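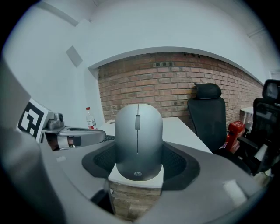

Section 4. Preparing an Office Desk for Automated Clearing

This section applies to staff whose desks are included in the Trestley desk service. The service moves small items, such as mice and keyboards, to their assigned positions at the end of the working day. Staff no longer clear their own desks but remain responsible for papers and personal belongings.

4.1 Before the end of the shift

1. Save all work and lock the computer.
2. Close drink containers and move them to the back of the desk.
3. Place papers in the drawer. The Sustix controller does not handle loose sheets.
4. Push the chair clear of the working side of the desk.

CAUTION: Do not leave any item heavier than 400 grams in the clearing area.

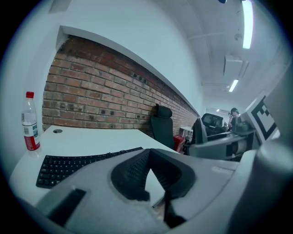

4.2 Starting the routine

5. Select the desk number on the wall terminal. Desks in the Skalska wing begin at 502.
6. Confirm that no person is within 2 meters of the desk.
7. Press Start. A full routine takes up to 80 seconds.

NOTE: Any employee may stop the routine at any time. No reason needs to be entered, and stops are not recorded against the individual.

4.3 Changes to duties

Evening desk checks are now assigned to the shift lead. Former desk attendants transfer to equipment care and receive training at the Keogh building before the December schedule takes effect. Questions about hours or job grade should be sent to the site office.

Revised Sat 12 October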